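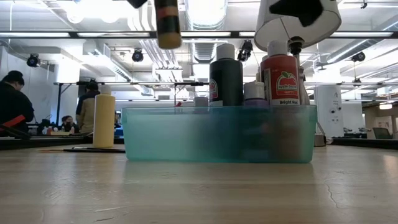

Putting things away is one of the first chores most kids learn. You pick something up, carry it to where it belongs, and let go. You were probably doing it before you could tie your shoes. For a robot, the same chore is hard, and people who build robots spend a lot of time on it. Think about a bin of paint bottles. One is tall and dark, one is short with a pale purple body, and one is red with an apple on the label. A yellow one stands outside the bin by itself. You can tell they are all bottles. A robot has to work that out from what its camera sees, and a frosted plastic bin makes the bottoms of the bottles look blurry.

## Finding the bottle

A camera gives a robot a picture made of tiny colored dots. A computer program then has to decide which dots belong to a bottle and which belong to the table, the bin, or something farther back in the room. When one bottle stands behind another, the program sees only part of it. You can guess the rest. The program has to be trained with many pictures before it can guess too.

## Picking it up

Your hand has skin that feels pressure. If a bottle starts to slip, you squeeze harder without thinking about it. Many robot grippers can't feel very much. Squeeze too softly and the bottle drops. Squeeze too hard and paint may come out of the top, especially if the cap was left open.

Where to grab matters as well. A robot arm that reaches down from above can hold a bottle by its top end. This works well when bottles are packed close together and there is no room for fingers on the sides.

## Letting go

This part sounds easy, but it causes a lot of trouble. The robot has to lower the bottle into an open space in the bin. If it lets go too high, the bottle tips over. If it goes too low, it pushes on the bottom of the bin. It also has to avoid bumping the bottles that are already there.

## Try it yourself

You will need 6 plastic bottles with the caps on, a bin, and a partner.

1. Put on thick winter gloves.
2. Close one eye.
3. Use only your thumb and one finger to put the bottles in the bin.
4. Do it again, but keep both eyes closed and let your partner tell you where to move.

Esko Laitinen tried this with his class on a Friday. His students needed 20 minutes before everyone had taken a turn, and most of them knocked over at least one bottle.

## So can robots do chores yet?

Some of them. Robot vacuums can clean a floor. In factories, robots move the same part from the same place to the same place all day long, and they are very good at it. Homes and art rooms are harder. Things get left in a new spot every day, and a paintbrush needs a different grip from a bottle.

Robots that can tidy up many kinds of things are still being tested. They are often slow, and a person usually stays close by to help if something goes wrong. For now, you will still have to put away your own paint.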